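Unit 4: Setting up and looking after the two-arm bench cell
Course notes, Gwendolyn Quintanilla

Read these before the September lab. You will need the Burkier cell checklist and a 2 mm hex key.

1. Before power

Check that both arms are clamped to the table and that neither one can reach the other's cables. Push each servo connector home with your thumb. On the Fluvholm bench, most faults logged last year were connectors backed halfway out of the servo.

Leave slack at every joint. A cable that looks fine with the arm folded may pull tight when the wrist turns.

2. Homing

Put the arm in the rest pose by hand, switch on, and run the homing routine. Write down the raw count for the gripper joint when the fingers are fully open. Ours reads 3,679. If yours is off by more than 20 counts, home it again before changing anything in the software.

3. Wrist camera check

Open the fingers and look at the live view. Both fingertips should show at the bottom, one on each side, with the work between them. If only one shows, the camera bracket has turned. Loosen its screws, square it up, and tighten again. 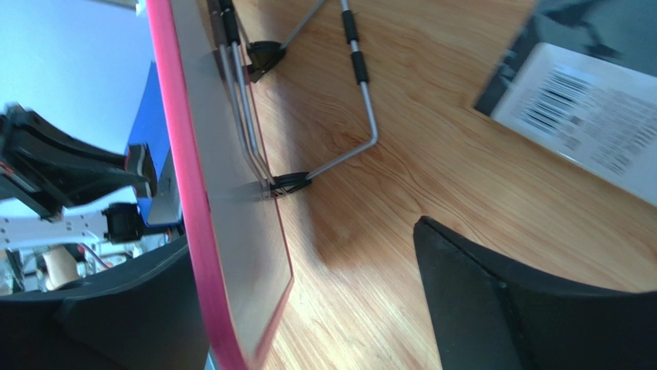 Figure 4. Wrist view with the fingers open, at a panel on a wire stand. Part of another arm is visible at far left.

Thin wire and shiny faces are hard on the camera. Look for glare on the panel and for shadows on the table that could be taken for rods. Move the lamp or lower the blind, then save a new reference view. Do not change the exposure in the middle of a run.

For the approach, bring the fingers in slowly and stop short of contact. Note which finger would touch first and correct the wrist angle before closing.

4. Care

Every 30 hours of running:
Wipe the finger faces and the lens with a dry cloth.
Check the finger screws and the table clamps.
Feel each servo case after a run and log any that is too hot to hold.
Repeat the homing check and enter the count in the log.

Replacement fingers are in the Lindgren drawer. After fitting a new pair, go back to section 2.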